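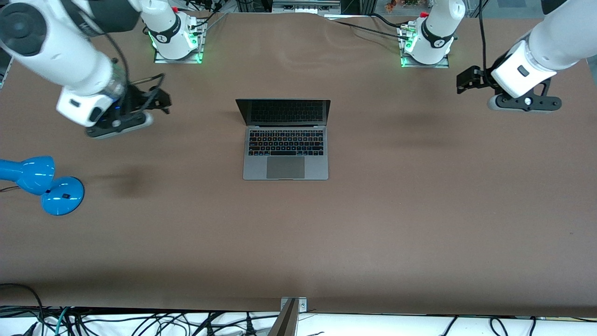

Ustden, Mar 16, 2024

How Does an Online Store Work?

You have probably seen a grown-up buy something on a phone or a computer. They tap a few buttons, and later a box comes to the door. A lot happens between the tap and the box. This page follows one order from start to finish.

The store

Our store is called Grarnier. It sells art supplies. Grarnier has one small shop in the town of Drernach, with a door and shelves like any other shop, but most of its customers never go there. They use its website.

A website is a set of pages kept on a computer called a server. A server is built to stay on all day and all night. When you type in the name of a website, your computer sends a message to the server asking for a page. The server sends the page back, usually in less than a second.

The list of things to buy

Each thing for sale on the Grarnier website has its own page, with a photo, a price and a few words about it. Behind those pages is a very long list called a database. The database keeps track of what the store has and how many are left. Grarnier's database has 3456 different items in it, from erasers to easels.

Say you want a set of colored pencils. The database says there are 57 sets left. If you buy one, it changes the number to 56. When the number gets low, the program sends a note to the people who order more. If it gets to zero, the page says "sold out."

The cart

When you click "add to cart," nothing has been bought yet. The cart is a list the website keeps for you while you look around. You can take things out or put more in. Some stores remember your cart for days. Grarnier forgets it after a while, so you have to start again.

Paying

This part has to be done by a grown-up. The grown-up types in the number from a bank card. Before the number leaves the computer, it is scrambled into a code. Scrambling a message like this is called encryption. If someone else caught the message on the way, they would see a jumble of letters and numbers.

The message goes to a payment company. Grarnier uses one called Nasr. Nasr asks the bank if the card is real and if there is enough money. The bank answers yes or no. If the answer is yes, the store gets word that it can send the order. The money itself moves a little later, often after a day or two.

Packing and sending

Now the order shows up on a screen at the warehouse, which is a large building where the items are kept. Grarnier's warehouse is here in Ustden. A worker reads the shelf number, finds the pencils, and scans the bar code to check that they are the right ones. The pencils go into a box with a label, and a truck takes the box away. On a busy day the warehouse sends out 300 boxes. The busiest month is May, when many schools hold art fairs.

The label has a tracking number on it. Each time the box gets to a new place, someone scans the label, and the website shows where it is.

What if something is wrong?

Sometimes the wrong thing comes, or it comes broken. Then the customer can write to the store and send it back. This is called a return. Grarnier allows returns for 11 days.

Words to know

Server: a computer that sends out web pages.
Database: a list kept on a computer, set up so things are easy to find and change.
Encryption: turning a message into a code.
Warehouse: a building where goods are stored.

Contact us | Copyright 2024 | Back to top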